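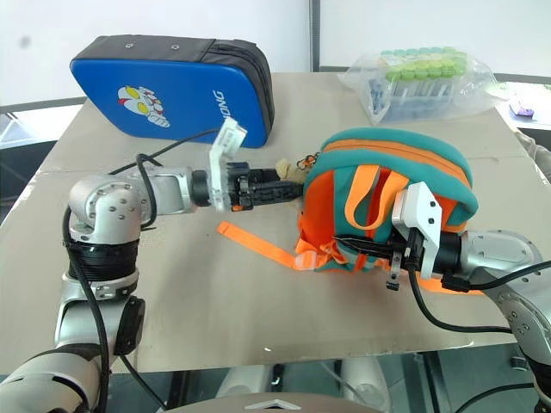
Re: Fenside short film evening, order of the program

Hello Marion, hello all,

Thank you for sending the draft order. I have watched all 16 films again with your list next to me, and I have two small remarks and one larger question.

Marion Strachan wrote:
> The running time is now 141 minutes without the break. I put
> "Puneline" last because it is the longest and people can go home
> after it. Craig wants "Akik" to open. If anyone disagrees, please
> say so before I send the text to the printer. We need 400 copies
> of the leaflet.

First remark: I agree with Craig about "Akik". It has almost no dialogue, so the people who come in late will not lose much.

Second remark: in the leaflet the title "Ogilvie" has only one director, but in the end credits I see 2 names. Could somebody please write to them and ask which form they prefer? I would not like to print it wrong, as it happened to us in December with the animation from Tallinn.

Now the question. "Puneline" is a very quiet film, and the copy we received has English subtitles in pale yellow. On my screen at home they are fine, but in the Fenside hall the projector is weak and the last row will not read them over the snow. I asked the distributor for a file without burned subtitles – then we can make our own in white with a dark edge. They did not answer yet. If they say no, I propose to move the film before the break, when the audience is less tired, and to finish with "Ogilvie", which has music and ends in a cheerful way.

Craig, you know the hall better than me. Is it possible to close the curtain by the side door completely? Last time there was a strip of light on the left part of the screen until 9 p.m.

I can do the translation of the subtitles myself, it is only a few pages. Please tell me which program you use for the timing, so that I prepare the text in the correct format.

With kind regards,
Ilze

2 replies
Share this message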